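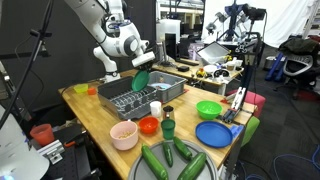 ## Recording Kitchen Demonstrations: Practical Tips for Operators

These tips supplement the operator guide for the Tovar kitchen table. They apply to dish handling, rack loading and sorting tasks recorded for the Arlow training set.

### Before the first recording

- Wipe the tabletop and let it dry fully. A damp patch changes how plates slide.
- Set out the dishes according to the layout card, then shift two or three of them by a hand's width. A set in which every cup starts in the same position teaches the system very little.
- Keep bowls of different colors in use throughout the session.
- Fill bowls with dry goods only to a shallow level. Beans that spill must be picked up before the next attempt.
- Check that cables hang clear of the arm's full reach.

### Handling plates and lids

Approach a flat plate from above and slow down before the fingers reach the rim. Close the gripper gently, pause, and lift only when the grip is steady. Operators who rush this step produce recordings in which the grasp and the lift run together, and reviewers must then mark the boundary by hand.

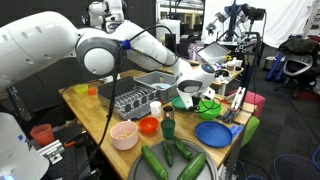 *Gripper over the green plate, with the dish rack farther back on the table.*

When loading the rack, line the plate up with the slot before lowering it. If the plate catches on a divider, back out and try again. Do not stop the recording. A corrected mistake is a useful example, provided that the operator marks it as "recovered" in the Zindeck log.

Attempts that end with a dropped item should be kept as well, under the label "failed." In the January review, 39 of 821 recordings had been deleted by operators who believed that failures were unwanted. Please leave that decision to the reviewers.

### Working with produce and small items

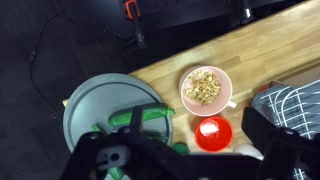
**Prepared by Dayana Aguirre and Ajith Marar, Zulline Operator Training | March 2020**

Cucumbers vary in length and thickness, and operators should take advantage of this. Pick them in a different order each time. Grasp near the middle for a straight lift, and include some grasps closer to one end.

Replace produce as soon as it turns soft. Rinse it, dry it with a cloth, and return it to the tray at a new angle. Food used on the table may not be eaten afterward.

Check the wrist view before starting. Crumbs or fingerprints on the lens cover should be removed with a clean, dry cloth. Paper towels scratch the cover and should not be used.

### Common questions
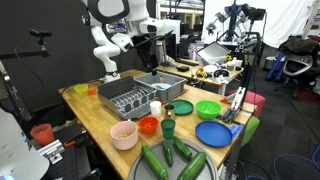
**How many recordings should be made before the layout is changed?**

Change the layout after every two recordings. Operators working toward a target of 100 for one task should use as many different layouts as time allows and note each one in the log.

### At the end of a session

Return the arms to the rest position before clearing the dishes. Wash all dishes by hand in mild soap, including those that were not touched. Report chipped or cracked items to Hermenegildo Huerta so that a matching piece can be ordered. Questions about labels go to Guadalupe Becerra.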